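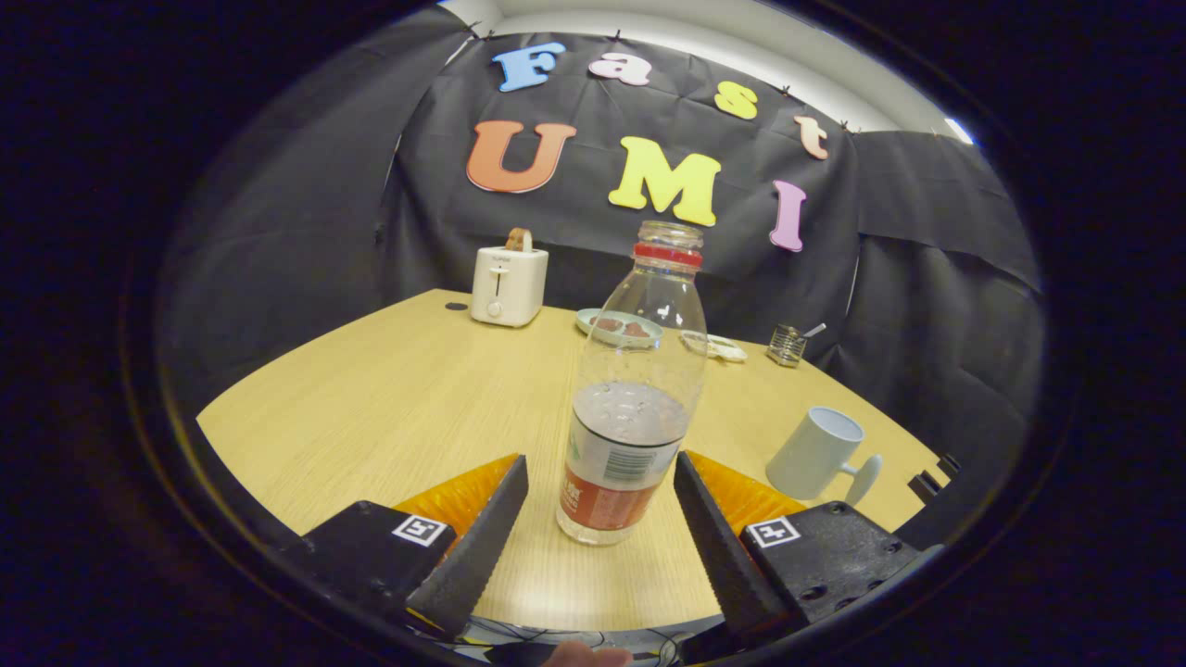 How long do you leave the sugar and yeast going before you bottle your ginger beer?

I give mine two days in a covered bucket in the kitchen, then it goes into bottles. In February, when my kitchen is freezing, I'll let it sit a bit longer and go by the smell. If it smells of bread and ginger and there's a bit of froth round the sides, I get the funnel out.

What recipe do you use?

It's a mash-up of my mum's and one that Kirsten Lund sent me when I first started this site. A big knob of fresh ginger (grated, skin and all), the juice of 2 lemons, a mug of white sugar, a pinch of cream of tartar, a tiny pinch of dried yeast and enough water to fill my small bucket. I boil the ginger and sugar in some of the water, top up with cold, and put the yeast in once I can hold a finger in it comfortably. The full write-up is on the recipes page, along with the rhubarb version, which I like even more!

Do I need a ginger beer plant?

No, though they're lovely things to have if you can get hold of one. A proper plant looks like little wet grains of jelly and it'll go on for years if you feed it. I killed mine by going on holiday. The yeast version is a bit less interesting to drink but you can start it tonight with stuff from the corner shop.

Can I use ground ginger?

You can, and it's hot in a different way, more at the back of the throat. It leaves a muddy layer at the bottom that I don't love. Lakmal Miah wrote in to say he does half and half and strains it twice through an old tea towel, and I've since tried that and it's very good.

Mine has no fizz. What did I do wrong?

Probably nothing. The usual culprit is that it's too cold where you've put it, so move it somewhere warmer and give it another day. Next I'd look at the lids - a lid that doesn't seal will let all the gas out quietly and you'll be left with flat ginger squash. Old yeast is the other one. I had a tub that had been at the back of the cupboard since before we moved to Graderton and it did precisely nothing.

Mine has too much fizz and I'm scared of it!

Fair enough. Put the bottles in the fridge straight away, leave them overnight, and then open them one at a time over the sink, very slowly, with a tea towel over your hand. Please don't wait and see. Pressure keeps building in the warm and glass can burst, so if a glass bottle worries you, wear something over your eyes and keep the kids out of the kitchen.

Glass or plastic, then?

Plastic for beginners, every time. Fizzy drink bottles are made to hold pressure and you can squeeze them to see how things are coming on. When you can't dent the side with your thumb, into the fridge they go. Still water bottles are thinner and I wouldn't trust them. If you do want glass, buy swing-tops sold for brewing, as the pretty ones from gift shops are often only meant for oil or cordial.

How full should I fill them?

Leave a gap of two or three fingers at the top.

How do you clean everything?

Hot soapy water, a good rinse, then a no-rinse steriliser from the brewing shop. I don't put plastic bottles through boiling water, they go a funny shape. Bottle brushes are cheap and you'll want one with a bendy neck.

Is it alcoholic?

A little bit, yes. Any drink made with yeast and sugar will have some alcohol in it, and the longer it's left the more there'll be. I can't tell you how much is in yours. If you're making it for children, or for anyone who doesn't drink at all, do the syrup instead: boil the ginger and sugar down, cool it, and top up with fizzy water. Ghazal Alipour makes it that way for her whole family with a bit of saffron in it and I'm very jealous of her kitchen.

How long does it keep?

I drink mine within the week, kept in the fridge the whole time. It gets drier and sharper as the days go on, and some people like it better that way. Even in the fridge it'll carry on fizzing slowly, so let a bit of gas out each day.

Can I use less sugar?

A little less, but the yeast needs feeding. Sweeteners won't make any bubbles. If it comes out too sweet for you, leave it another day before chilling, or do what Florin Ursu does and squeeze half a lime in the glass.

Do you sell it?

Sorry, no! I make it for us and the neighbours. You're welcome to email me with questions though, and I do try to answer everyone, just not very quickly in the summer.

Page last updated 11/01/2021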